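**Wood grain** is the pattern, direction and texture of the fibers in a piece of cut wood. The word covers both the look of a surface and the way the wood behaves when it is sawn, planed or bent.

## Formation

A tree adds a layer of new wood under its bark each growing season. In cooler climates the early growth is usually lighter and the late growth denser and darker, and the contrast shows as rings on a cut end. On a board sawn lengthwise the same layers appear as streaks.

## Types

*Straight grain* runs parallel to the length of the board. *Spiral grain* winds around the trunk, and *interlocked grain* changes direction from one layer to the next. Figure is a separate term - it refers to decorative effects such as curl or bird's-eye.

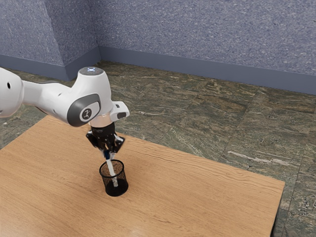
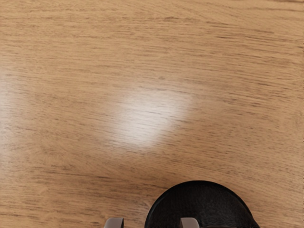
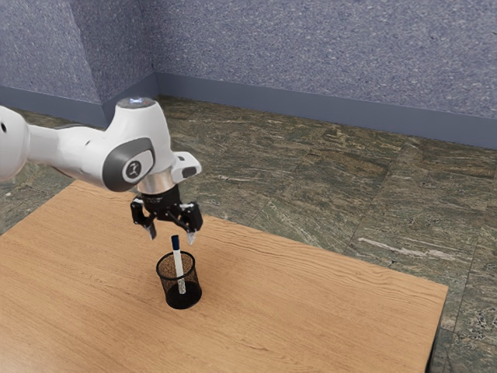
*Light-brown wooden tabletop, three rendered views. The fine grain is clearest in the second.*

## Working with grain

Planing against the grain tends to lift and tear the fibers. Wood also swells and shrinks more across the grain than along it, so wide tabletops are often fastened in a way that allows some movement.

## Regional usage

Joiners in Pratton call straight-grained stock "rope wood." The Juvik sawmill, which closed after 70 years, sorted its boards into 13 grades, only 2 of them based on figure.

## See also

- Veneer
- Quarter sawing
- Growth ring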